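Ticket 1566
Queue: Kitchen automation, Bodin site
Opened by: Tobias Nakamura
Assigned to: King-fai Tsao
Status: open, waiting on kitchen staff

Tobias, first entry, 11th January

Hi King-fai! Putting this in as a ticket so it doesn't get lost in chat again. The prep arm keeps stopping when it goes for a utensil that's lying close to food. It hovers, thinks about it, and then the Zevetti panel says "grasp unclear" and somebody has to walk over and press resume. On the early shift we had to do that 10 times before the soup was even on. I used to spend that hour slicing and getting trays ready, and now I spend it half slicing and half listening for the beep - not quite what we were told in May!

Things I tried:
Restarted the controller. Same.
Cleared everything off the counter except what the arm needed. Much better, but we can't work like that, it's a kitchen.
Went back to the old Flirov profile. No stops, but so slow that I did the job by hand.

King-fai, reply

Thanks, this is really useful (especially the bit about clearing the counter). I pulled your log and the stops nearly all come from the same check. The arm wants a certain gap around whatever it's picking up, and the default gap is set for a tidy bench. I'm going to try a smaller one in simulation before anything changes on your side, so please leave the settings alone for now.

King-fai, second reply

OK, I ran 2000 picks overnight with a cluttered counter. With the old gap, 265 of them stopped and asked for help. I've been going through those one at a time with a coffee, and the spatula and the bread are the pair that bother me most.
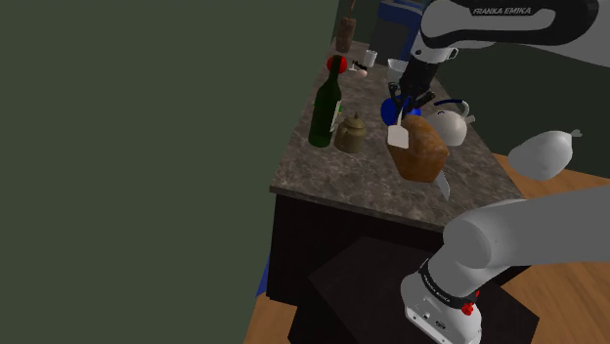

I don't want to just shrink the gap for everything, though. A knife should still make it stop and ask, even if that annoys you at six in the morning. So my plan is a short list of "easy" tools with the smaller gap, and everything else stays as it is. Can you and the early crew tell me what goes on the list? You know what you reach for, I only know what the log says.

The other thing is the resume button. Right now it's whoever is nearest, and I think that's why you feel like you never get a clear run at anything. I've asked Istov if the panel can hold the stops and carry on with the next pick in the meantime, so you could deal with a few together when you're free. No answer yet.

Tobias, reply

Yes please to holding the stops! That would change my morning more than the gap thing. I'll ask the others about the list and add it here after shift. Ladles are going on it, I can tell you that already.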